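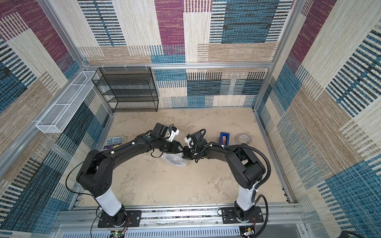 I'm Nigel Hartley, and I'm looking for people to knock on doors for Signe Brøndum, who's running as an independent for Dunmore town council! We have 4,000 flyers to get out before the vote in July and so far it's mostly me and my sore feet. Every street gets its own color on my map (think of the cream, teal and magenta blocks on those patchwork walls, and you've got the idea), so you'll always know which patch is yours. 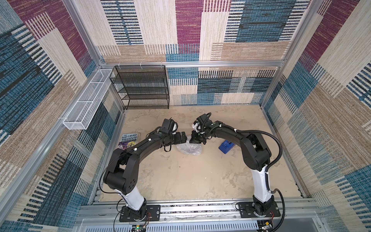

Black mesh shelving along the back

You don't need any experience. If you can chat on a porch for two minutes and write down what people say, great. Shifts run 5 to 8 p.m., and I pay $14 an hour, every Monday. You have to be 18, sorry. 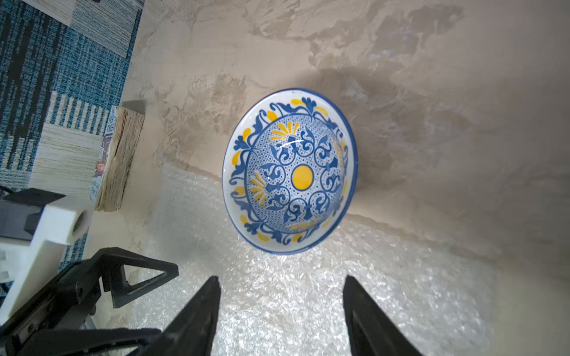 We also need one person on the phones, calling the 300 voters who asked for a ride to the polls. It's a sit-down job, with coffee, and if you're picturing candy in a nice blue and yellow bowl with scrolls all over it, well, I like the way you think. Evenings are best, but talk to me.
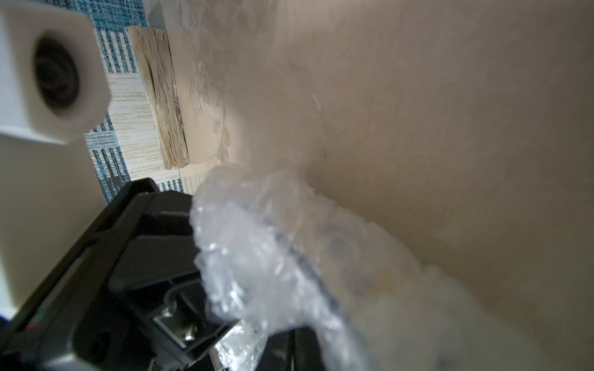
Plain beige, close up

Interested? Stop by the Sesell Street office any afternoon and ask for Nigel.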